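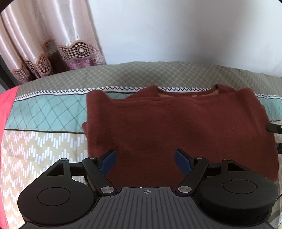 Everybody online swears a sweater should be folded and never hung, and then they sell you a folding method. Kane Paewai's newsletter has one with 8 steps. Eight! For a sweater! My maroon one is folded on the bed and I could not tell you which of the eight steps made it any different from what my mother did while talking on the phone.

The claim is that a "true fold" leaves no crease across the chest. I have been doing it since April. There are creases across the chest.

Also you're supposed to buy the Jernent folding board. It is a flat thing you fold clothes around. I own a magazine.

Fletcher Doolan replied to say I'm "fighting the fabric." Fletcher, it's a sweater, it isn't fighting anybody.

Moving on to towels, where the advice gets worse. Paewai says fold in thirds, then in half, then in half again, so the towel "stands on its own." Mine stand on their own for as long as I'm looking at them.

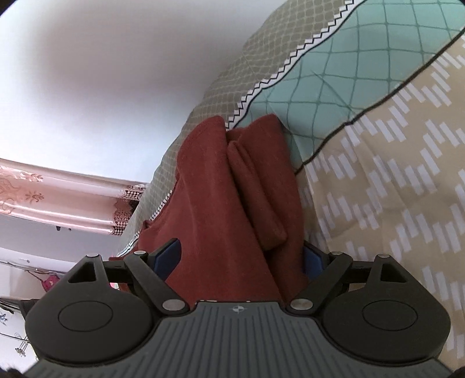

Rust-red towel, folded, with a big pleat up the middle.

Soft towels don't hold an edge. The ones in the newsletter must be thin as napkins. Try it with anything you'd want to dry off with and you get a lump.

Estrella Galindo asked if I've tried rolling. Yes. Rolled towels take up the same shelf. It's the same towel.

The one tip I'll allow: fold on the bed, standing up, before you need the bed. My back likes it. That was step 2 and the other six could go.

773 people have saved that post, by the way. I would love to see 773 closets.

Someone is going to tell me the Vultham shelf dividers fix all this. They're 6 dollars each and they hold up a towel that was sold to me as a towel that holds itself up. Pass.

Going to put the sweater in the drawer now. On its side, on its back, whichever way it goes in.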